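Can a one-armed machine clear a worktop and put things away yet?

Last updated: 30 January 2019

Parvathi Sastry
I look after a shared kitchen and a small repair workshop in the same building. Both have the same recurring job. At the end of the day there are things left out on the surfaces: mugs, cloths, hand tools, packets, the odd offcut. Somebody has to pick them up one at a time and either put them on a shelf, in a drawer or in the bin. It takes longer than wiping down.

A supplier, Tretik, has quoted for a mobile base with one arm and a two-finger gripper. The data sheet gives a payload, a reach and a grip force, all of which look adequate. It does not give a success rate for anything resembling the job. The salesman said it was "capable of general tidying".

Three points I would like cleared up:

Can a two-finger gripper manage a mixed lot of household objects, or does it need a tool changer?
Is a camera on the wrist enough, or do I need fixed ones overhead as well?
What failure rate should I plan for? I can accept slow. I can't accept something that has to be watched.

The surfaces are ordinary ones. The kitchen has white worktops with wooden units under them, the workshop has steel benches. The lighting is strong in the kitchen and poor in the workshop.

benchfitter
Short version: single picks from a clear surface, yes. The whole chore, unattended, no.

I set up handling cells for a living and have spent part of the last year trying an arm on domestic jobs, mainly on a Clurno base that the firm had bought for something else. We logged 2606 pick attempts on a kitchen worktop and on a workshop bench. I won't give you a single percentage from that, as it would depend entirely on which objects were in the mix, and a data sheet that does give one should be asked for its object list.

I'll go through it by stage, since the stages fail for different reasons.

1. Getting to the surface

Solved for practical purposes, provided the floor is level and the route is kept clear. The base parks within a few centimetres and the arm makes up the difference. Chairs are the usual trouble. If a chair has been left out, the base stops and waits, or goes round and parks badly, and every later step suffers for it. Put a fixed marker on the front of each unit and have the machine correct its position against that after parking.

2. Finding the object

A wrist camera moves with the arm, and most people underestimate what that does to the picture. The hand stays legible and the room does not. In the view below the gripper is open with nothing in it, the lettering and the screw heads on it can be read easily, and the room behind is streaks. There is a small dark item at the white surface, left of centre. I couldn't tell you what it is, and I wouldn't expect software to commit itself on that view either. The white band is also so bright that most of its detail has gone, and a white kitchen worktop under strong light will tend to do the same to you.
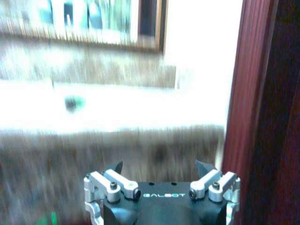 3. Slowing down and looking properly

The cure for smear is to stop the arm, let it settle, take the picture and then plan. It costs time on each pick. You said you could accept slow, so make this a condition of the order. Ask for the exposure to be fixed by hand for each room and for the arm to be stationary at every frame used for planning. Some suppliers let the arm drift during capture to improve their cycle time, and the setting is usually somewhere in the motion menu under blending or continuous path. Turn it off near the surface.

Shorter exposure also reduces smear, but then you need more light. That is no hardship in your kitchen. In the workshop it means a lamp over the bench, diffused, mounted off to one side so that it doesn't reflect from the steel straight into the lens.

4. Closing on it

Two-finger grippers with parallel linkages cope with a wider range than people give them credit for. Mugs by the rim, packets by the edge, screwdrivers across the handle, cloths pinched anywhere. I would not pay for a tool changer at this stage. Pay for spare fingertips in two or three materials and learn which ones suit your objects.

What they are bad at:
- anything thin and flat on a hard surface, such as a steel rule, a coin, a sheet of sandpaper
- anything wider than the opening with no rim or handle
- soft packets that are nearly empty
- objects touching one another, where closing on one shifts the other
- anything wet, if your tips are smooth

Flat objects can be dragged to an edge and picked off with one finger under. It works on a bench with a square edge and very poorly on a worktop with a rounded one.

5. Carrying and putting down

This is where ours lost most of its time. Placing a mug on an open shelf at a known height was reliable. Opening a drawer, putting something in and closing the drawer was three separate jobs for one hand, each able to fail, and the object had to be parked somewhere while the drawer was being opened. If you can give it open trays instead, do. A tray for the sink, a tray for tools and a tray for unknown. A person then sorts the trays in the morning. It sounds like a retreat, but it removes the walking about, and that was the larger part of the labour when we timed it.

6. Knowing that it has failed

Check that the supplier measures finger position after closing. If the fingers have closed fully, there is nothing between them. Very cheap test, catches most missed picks, and still left out of some control packages or disabled by default. It won't catch a thin object. For those you want motor current as well, or a look at the surface afterwards to see if the item has gone.

On your failure rate: plan by interventions per session and forget the percentage. A pick that misses and is retried costs you a minute. A mug pushed off the edge costs you a person. Ask Tretik for the second figure only. Ours reached 290 picks between interventions on the bench with tools, once the lamp was in. In the kitchen the best run was 109, and that was with glassware banned.

mo_tolland
We have had an Angelovski arm in our unit since August and it is switched off most of the time. It can pick up a spanner. Then it puts the spanner down somewhere slightly different from where you wanted. My advice is hooks and a shadow board. Much cheaper.

The demonstration was very good, I should say. They brought their own objects.

lintrap
I agree with most of benchfitter's answer but not on the cameras. One fixed camera overhead per surface makes a considerable difference and is a small part of the total cost. It sees the whole worktop while the arm is elsewhere, does not move, and gives you the before and after comparison for free. Use it to decide what to go for and in what order. Use the wrist camera for the last few centimetres, where the overhead one is blocked by the arm itself.

The two have to agree on where things are. Calibrate them against the same printed board, screwed down, and repeat after anybody has leaned on the mount. Ours is a Prunden bracket and it moves if a door slams. We recalibrate every 13 sessions, which was arrived at by trial.

Two smaller points. Matt black tips against a dark bench are hard for the software to separate, so put a strip of light tape on the outside of each finger, clear of the contact face. And check any picture, poster or window behind the worktop. A framed print at the back of ours was picked up as a set of objects until we masked that part of the view.

On being unattended, no. I would let it run with someone in the building, with the stop button where they can reach it, and without knives or glass on the surface. I have not seen a system at this price that I'd leave alone with a kettle.

Parvathi Sastry
Thank you, this is what I needed. I have asked Tretik for interventions per session, with the object list, and for the finger position check to be shown working on site with our own mugs and tools. They have offered a trial in the workshop only. I'll fit the lamp first and use trays. The drawers can wait.

benchfitter
Put a steel rule on the bench for the trial.

Related items
Fingertip materials for greasy hand tools
Setting fixed exposure for white worktops
Floor markers or wall markers for a mobile base?
Folding towels with one arm: has anyone managed it?
Shadow boards for shared workshops
Tray sizes for mixed small parts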